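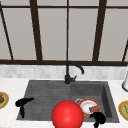
Skudetti supporters' board > First team > Makokha to leave in May?

touchline_bern
Evening all. The club site has confirmed that Shabani Makokha won't be signing a new deal, and I'm more upset than I expected to be. He came to us from Brumero as a skinny lad who couldn't get on their bench, and he's given us 411 appearances, most of them at left back and a fair few in midfield when we were short. I do hope they give him a proper send-off against Reinholz. There were 3,552 in for the last home match and I'd love to see more than that for him!
Bernadette Holloway (Row F, come and say hello)

gostach_end
Lovely post, Bern, and I'll be there clapping with everyone else. But I do think it's the right time. He was caught upfield for both goals at Gostach, and young Gemechu Jemal has looked ready since the winter. You can't keep a lad like that waiting for ever or he'll go somewhere else, and then we'd all be moaning about that instead.

oldtimer589
Sorry, can't agree. Both goals at Gostach came from midfield giving the ball away, and Shabani was the one left running back on his own. Jemal is quick, I'll give you that, but who is going to talk him through a match if you take away the fellow next to him? Another year for the pair of them would have suited me nicely.
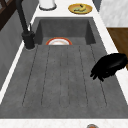 Re: Makokha to leave in May?

henrike_w
I'm somewhere between the two of you. Kuo-hua Lu said on the supporters' evening that he'd like Shabani to stay on as a coach, and I thought that was a kind thing for a manager to say in front of a full room. Has anyone heard if it's been offered?

touchline_bern
Not a word, Henrike, but I'll ask at the ticket office when I pick up mine.

gostach_end
Coaching I'd be all for. Still starting Jemal against Reinholz, mind you.

oldtimer589
Start them both and put Shabani in midfield. Kick-off is still three o'clock, is it?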